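Skeklow Table-Top Waste Bin, Black

Product information and guidance for use

The Skeklow is a small round waste bin, open at the top, intended for clearing a dining or kitchen table after shopping has been unpacked or a meal has been finished. It has no lid, pedal or liner ring. It is supplied in black only.

The bin was introduced for households in which the table serves several purposes during the day. Wrappers, fruit nets, empty cartons and used tissues tend to collect there, and a full-sized kitchen bin is often in another room. A small bin kept within reach allows the surface to be cleared in one sitting, after which the contents are carried to the main bin.

Recommended position

The bin should stand on a level surface, either on the table itself or on a stool placed beside it. It should be kept at the side of the user's stronger hand and away from open food. Where children are present, it is advisable to place the bin towards the middle of the table.

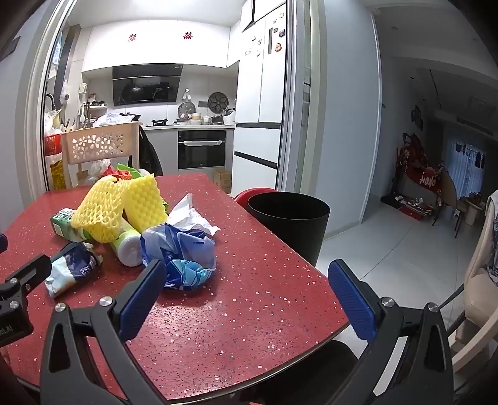
Light packaging should be pressed flat or folded before it is put in. Cartons are best opened out, as a carton dropped in whole will take up most of the space and leave little room for anything else. Bottles should be emptied and their caps replaced. Foam fruit nets spring back when released and may be tucked inside one another.

The Skeklow is not suitable for hot ash, broken glass or liquids. Tea leaves and fruit peelings may be placed in it if a small bag is used and the bin is emptied the same day.

Specification

Shape: round, open top
Colour: black
Weight, empty: 159 g
Liner: optional, not supplied
Order code: Skeklow 83
Sold singly or in cartons for institutional buyers

Liners

Pruteo liners are available separately in rolls of 400. They are thin bags without handles and should be folded over the rim by about the width of two fingers. Ordinary shopping bags may also be used. A bag that stands well above the rim should be turned down, so that the opening remains clear and small items do not catch in the folds.

Schools, canteens and residential homes may order liners in boxes of 1000 through Macapagal, our distributor for institutional supplies. Orders received before noon are prepared the same afternoon.
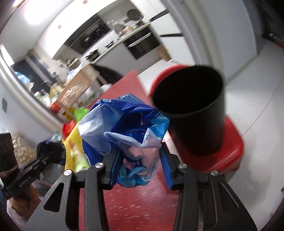
May plastic bags and paper tissues be placed in the bin together?

Both may be placed in the bin, but clean plastic bags should be kept apart where the local authority collects them separately. Used tissues belong with general waste in most areas. Users who sort their waste at the table may find it convenient to keep two bins side by side.

Cleaning and care

The bin should be emptied daily and wiped with a damp cloth. Once a week it may be washed in warm water with a little washing-up liquid, rinsed, and left upside down until dry. Scouring pads and bleach will dull the surface. The bin should not be put in a dishwasher.

Returns and replacement

Unused bins may be returned to Zadetex, which handles all returns on our behalf, together with the delivery note. Bins that arrive cracked or misshapen will be replaced without charge. Liners cannot be accepted once the roll has been opened.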